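Household Handling Examples: progress report to Penrose
Period covered: the second stage, to the end of September

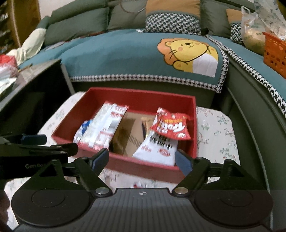 The aim for this stage was to move collection out of our own workshop at Ravusgate and into homes that people live in, and to bring the total number of usable examples to a level where Mulari could train a first full model. Both have been done. We finished the period with 2,923 usable examples, of which 1,323 were gathered in homes. The rest come from the workshop and were covered in the last report.

Homes and tasks

Seven homes took part. Each household signed the agreement you approved, chose which rooms we could use, and was paid at the end of the visit. Most of the work took place in living rooms and kitchens.

We kept to two families of task. The first is picking a packet of food out of an open box and setting it down on a nearby surface. The second is the reverse, putting packets back into the box. We asked collectors to leave the furniture where they found it and to work on sofas, floor cushions and low tables as well as worktops. The workshop examples had nearly all been done on a flat bench, and the early model did badly as soon as the box was on anything soft.

Snack packets remain the hardest items. Foil ones throw back light, thin bags crumple, and when several lean against each other it is easy to lift two at once. We have kept the double lifts in the set with their own tag, as Mulari asked for them. They are not included in the usable total.

Quality checks

Every example is watched once by someone other than the collector. The usual reasons for turning one down were a packet dropped outside the working area, fingers closing before they reached the item, and a start or finish missing from the recording. Patterned fabrics caused some trouble with position tracking in the first two homes. We now ask the collector to make a slow sweep of the room before the first pick, and the fault has become much less common.

Ksawery Borkowska rewrote the collector instructions halfway through the period. The new version fits on two sides of paper and drops the long section on grip angles, which collectors told us they were not reading. It asks for a short pause with the fingers open before each approach and another after release. This makes the examples easier to cut and has saved a good deal of time in checking.

Training

Mulari ran a first training round on the workshop examples alone and a second with the home examples added. The second model was clearly better at reaching into boxes on uneven surfaces. It still has difficulty with packets lying low in a corner, where the side of the box gets in the way of one finger. We don't yet have enough examples of this and have made it a priority for the next stage.

Problems and changes to the plan

One planned visit was lost when the family moved house, and its place went to a household on the reserve list. Uploading from homes was slow, so recordings are now brought back on a drive and copied over at Ravusgate — less convenient, but nothing has gone missing since we changed over.

The move to Tiveck for storage is behind schedule. The space is ready, but our file naming has to be tidied before the older recordings can go across. We expect this to be finished early in the next period. There is no extra cost.

Spending

Spending is within the agreed budget. Payments to households were as planned. Travel came in slightly under, and we would like to put the difference towards replacement finger pads, which wear faster than we had allowed for.

Next stage

— More examples with items in corners and against the sides of the box
— A third family of task, moving packets from one box to another
— Completion of the move to Tiveck

We would be grateful for a decision on the finger pads before the next round of visits is booked.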